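Speaker notes: Getari student robotics project
Reginald Zamora, December showcase, 16 minutes with questions

Slide 1. Title
Say who we are. Five students, one semester, two arms. Thank the Tusgate lab for the computer time.

Slide 2. What we set out to do
The task is moving items from a bin to a tray. Sounds small. Mention that we first wanted both arms to pass things back and forth, and that we dropped this after two weeks. One arm moves the item, the other stays parked.

Slide 3. How the team split up
Two people on the simulator, two on the grasp code, me on testing. Everyone took a turn at the write-up. Don't read the names, they are on the slide.

Slide 4. The simulator
We did all our work in simulation this term. Explain resets: one key puts every object back at the start. Six start positions for the bottle, picked by Stenent, our faculty adviser. PAUSE for questions here if the room looks lost.

Slide 5. The grasp
Slow down on this one. Point to the gripper on the left, then the cap. Narrow items near a wall are the hard ones. The fingers need room on both sides, so the code checks the distance to the wall before the arm goes down.
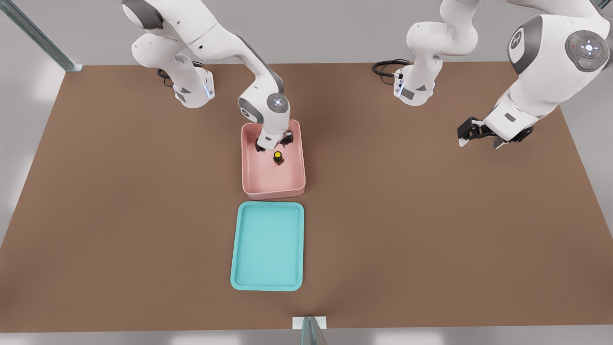 Left gripper over the bottle in the pink bin, turquoise tray empty. Simulator view.

Slide 6. What went wrong
Early version closed the fingers too soon. Tell the story of the overnight run that stopped on the first try. Keep it short.

Slide 7. Next term
Second arm gets a job. Code goes in the club folder. Ask for new members, sign-up sheet is by the door.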